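**Primbridge Institute for Household Technology**
Thread: Can machines do the chores yet?
July 23, 2024

**1/**
Primbridge receives one question more than any other, from housing associations, care providers and members of the public: can a machine take over the daily household chores? Today we are publishing our position, in short form. The full report follows in the fall.

**2/**
Our answer is a qualified no. A machine can now do certain parts of certain chores, at a certain speed, in a room that has been set up for it. We do not believe this amounts to doing the chore, and we ask our partners not to plan their staffing as though it did.

**3/**
The work began in March and is led by Mirjana Golob, head of domestic trials. The program covers kitchen work only: clearing a table, putting food on a plate, wiping up, and placing things in and taking things out of a small oven. Laundry and floor care are outside its scope.
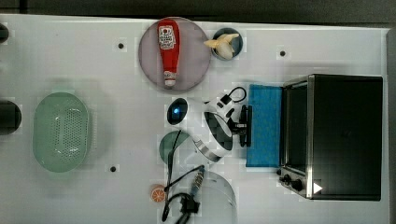

**4/**
Cloths deserve a word of their own. A plate has the same shape wherever it is put down. A cloth does not. It folds, bunches and slides, and a grip that held it well one time may hold only a corner the next. Wiping a surface is among the first jobs we give a child. It remains among the last we would give a machine.

**5/**
We have logged 2,344 attempts so far. An attempt is one instruction, such as "put the banana in the bowl," carried through to success, failure or a stop by the supervisor. We record all three. Stops are counted as failures in our tables, and partners comparing our results with those of other groups should bear this in mind.

**6/**
Of those attempts, 282 were stopped by the supervisor. The most common reason entered in the log was a grip in the wrong place. The second was a collision with an item that had nothing to do with the instruction. Both will be familiar to anyone who has cleared a crowded table in a hurry.

**7/**
Several followers have asked why trials of this kind so often use play food. Play food does not spoil, bruise or drip, and the same strawberry can be picked up on Monday's terms a month later. The cost is realism. A ripe peach gives under pressure, and a method that is safe for a plastic one may not be safe for lunch. We therefore treat results with play food as an upper limit.
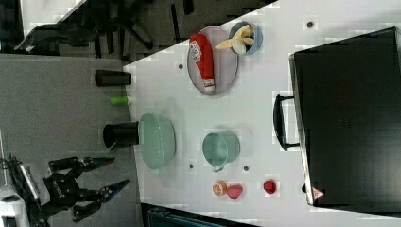
**8/**
On the subject of layout: people do not put things back where they found them. A mug that was beside the plate at breakfast may be at the far end of the table by noon. Our protocol requires that items be moved between sessions, and that the person moving them does not see the list of instructions to come.

**9/**
This rule has lowered our scores. We consider it the most useful rule in the protocol. A machine that succeeds only when the mug is in its usual place has learned a table, and a household needs help with mugs.

**10/**
Živković, our partner for shop-floor work, reports a different picture. In its packing hall the parts arrive in the same tray, at the same height, under the same lamps. There, the question of whether a machine can do the job has largely been settled, and the discussion has moved on to maintenance and cost.

**11/**
We would caution against carrying that conclusion from the shop floor into the home. The hall was arranged over many years to suit repeated work. Kitchens are arranged to suit the people who cook in them – and very few of those people wish to rearrange the room for an appliance.

**12/**
Kitchenware brings its own demands. A wide colander can be held at the rim or by a handle, and the better choice depends on what is in it. A spatula left across a pan may swing when lifted. A bottle lying on its side may roll. Each of these is a small matter for a person and a separate case for a machine.

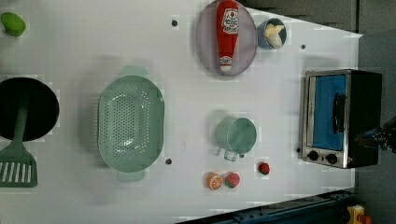 *Kitchen items and play food on the table, with the toaster oven at right.*

**13/**
Oven tasks are scored in stages: reach the handle, open the door, place the item, close the door. A machine may complete three stages and still fail the task. We publish the stages separately so that readers can see where the trouble lies. In most of the logs reviewed to date, it lies with the door.

**14/**
On speed. Our supervisor clears the standard table in 40 seconds. We do not yet publish a machine figure, as the runs completed without a stop are too few to support one. Partners who have been quoted a figure by a supplier should ask how many runs it rests on and whether the items were moved between them.

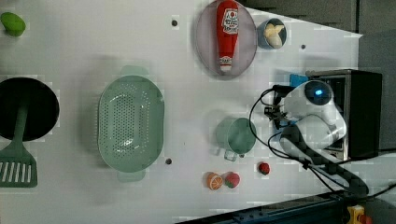 **GUIDANCE FOR PARTNERS**

**15/**
The following applies to all organizations taking part in the Forkberg home trials, and may be of use to others considering a purchase.

- Do not reduce staff hours on the strength of a demonstration.
- Ask to choose the items and their positions yourself.
- Ask to see failed runs as well as successful ones.
- Keep a trained person within reach of the stop control at all times.
- Exclude glassware, knives and hot food until further notice.

**16/**
The Forkberg trials will take in 50 households. Places are allocated through the participating housing associations, and we are unable to accept individual applications. Residents who have already been contacted will receive a letter setting out what is recorded, how long it is kept and how to withdraw.

**17/**
From Mirjana Golob: "I am asked for a date, and I do not have one. What I can offer is a list of chores and, for each, an account of what went wrong. I would ask people to read that list before they read a brochure."

**18/**
The list she refers to is kept in the Plullden register, which is open to the public and updated after each block of sessions. Entries are written in plain language. Corrections are welcome and are marked as such when adopted.

**19/**
Replies to this thread are read by staff during office hours. We cannot comment on individual products or on suppliers outside the program. Questions about the scoring method should quote the post number.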